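Back from the November open day at Vondbridge, my second one, and I'm still thinking about garden tables! We got there at 2 with Yasuo Katayama and went straight to the flat-pack corner, where it's all white plastic and legs that go into collars.

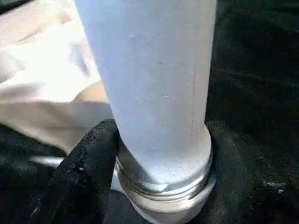
I have a table like that at home (from Vaston, 20 bucks) and one leg has always wobbled, so I asked way too many questions. Yasuo wandered off for coffee.

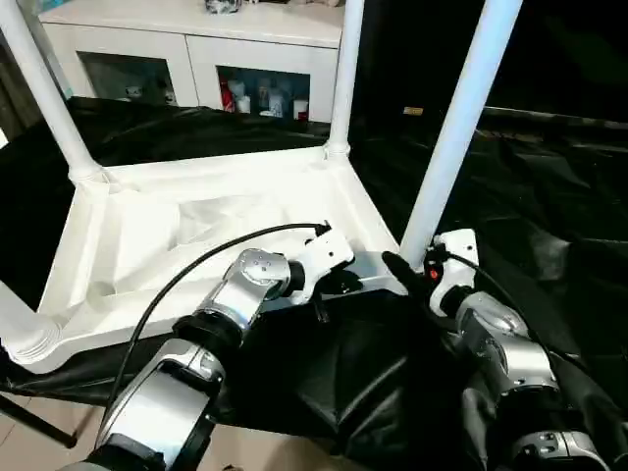 I do like a table you can flip over and take apart for the winter. Mine lives behind the freezer. Parking was full by the time we left, and the Givstead bus took 19 minutes to show up.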